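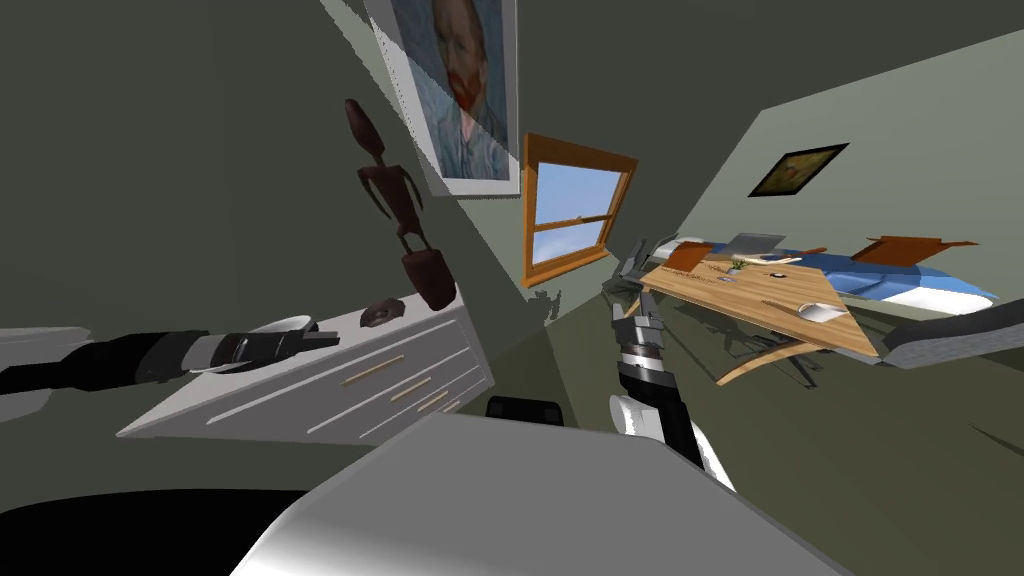

Skarker (hockey stick)

The Skarker is a one-piece wooden hockey stick made in the mill town of Grutdale, and fondly remembered by anyone who played on the outdoor rinks of the Padivley valley. It was first turned out by the Strömberg works, a family joinery that had until then made mostly axe handles and toboggans.

Construction

Each stick was cut from a single ash blank and steamed at the heel to give the blade its lie, which came in 4 settings. The shaft was left square at the top and gently rounded toward the bottom hand - a feature that older defencemen still speak of with real affection, and that made the stick easy to pick out in a crowded rack. Blades were nearly straight, with 6 turns of waxed cord at the heel in place of tape.

Production

Work began each September, once the blanks had dried over the summer, and carried on until the ice went soft. The best season on record saw 1,225 sticks leave the shop, most of them bound for minor hockey clubs within a day's drive. Laminated sticks were cheaper and a good deal lighter, and orders dwindled over the 20 years that followed.

Collecting

Unused examples carry a burned maker's mark below the butt end. Goalie models are scarcer, and their colour tends to darken handsomely with age.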